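The Tromix ate its own zero on the coldest morning in December, and I could not have been happier.

I should explain that I love that machine. It is an arm on a steel post, bolted to the floor of the back room at Nildale, and all it does from morning to night is put bottles on shelves and take them off again. Grocers send us their racks and we find out whether an arm can stock them. My cousin thinks this is the dullest job in the county. My cousin has never heard joint four hum when the grease is fresh!

Anyway, it had lost its zero. I switched it on, asked it to go home, and it went home to a spot a thumb's width left of where home had been the night before. Then it sat there looking pleased with itself.

"Battery," said Crescencio Ochoa, who had not taken off his coat.

There were two Crescencios at Nildale. The other one was Crescencio Carrillo, and to keep things simple we called him Carrillo and called Ochoa nothing at all, you just looked at him. Ochoa had the cover off the base before I found the flashlight. Behind it was the encoder battery, a gray lump the size of a lipstick, with a date inked on it in my own handwriting. I had changed it myself. I had been so proud of that.

"Not the battery," Ochoa said, after he'd put the meter on it. He sounded delighted. He was as bad as I was.

So we went up the arm. We took off the second cover and the third, and laid the screws out on a strip of tape in the order they came, and wiggled every connector on the way. It was wonderful in there. Drestico built those arms by hand in the early days, and somebody had tied each bundle of cable with waxed cord, the knots all facing the same way, where no customer would ever see them. I wanted to write that person a letter.

The trouble was in the wrist. A set screw on the coupling had backed out, 3 turns by Ochoa's count, and every time the arm stopped short the coupling slipped a hair. Over 4000 cycles a hair gets to be a thumb. I cleaned the threads, put on one drop of the blue stuff, and ran the screw down until the wrench clicked. Best click in the world.

Then came the part I like most, which is teaching it where things are. I set out the black mesh rack on the pink tile top, with a tall bottle of soy sauce on either side and the squat oyster sauce by the left one, and squared everything up to the grout lines.
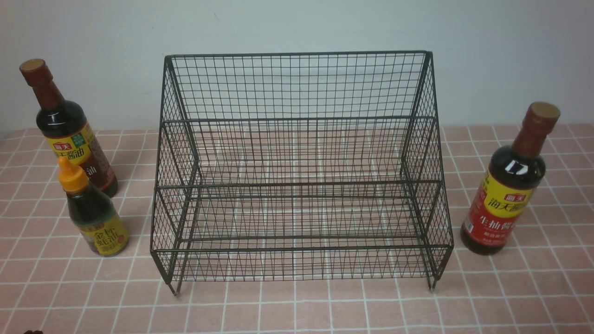 Carrillo wanted to know why we didn't just type in the old numbers and go to lunch. He had them all in a notebook, he said, every point going back to the first week, and what was the use of a notebook if two grown people were going to stand there nudging a wrist around until dark?

"The old numbers belong to the old wrist," Ochoa told him.

Carrillo thought that over, and went and got his own stool.

We took turns on the pendant. You bring the arm down slow, at 40 percent and then much slower, until the pointer hangs over the mark and you can just slide a piece of paper under it. Then you save the point, back off, and come at it again from the other side - if the paper still slides, you move along. If it doesn't, you say a word and start over. I said the word a lot. Carrillo wrote the new numbers under the old ones and read them back to us in a voice like a man calling bingo.

By the time the windows went dark we had it. I pressed home, and the arm swung around and dropped onto its mark so gently that the paper didn't stir.

"Again," said Carrillo.

We ran it 100 times. Ochoa finally took off his coat somewhere in the middle, and none of us went to lunch.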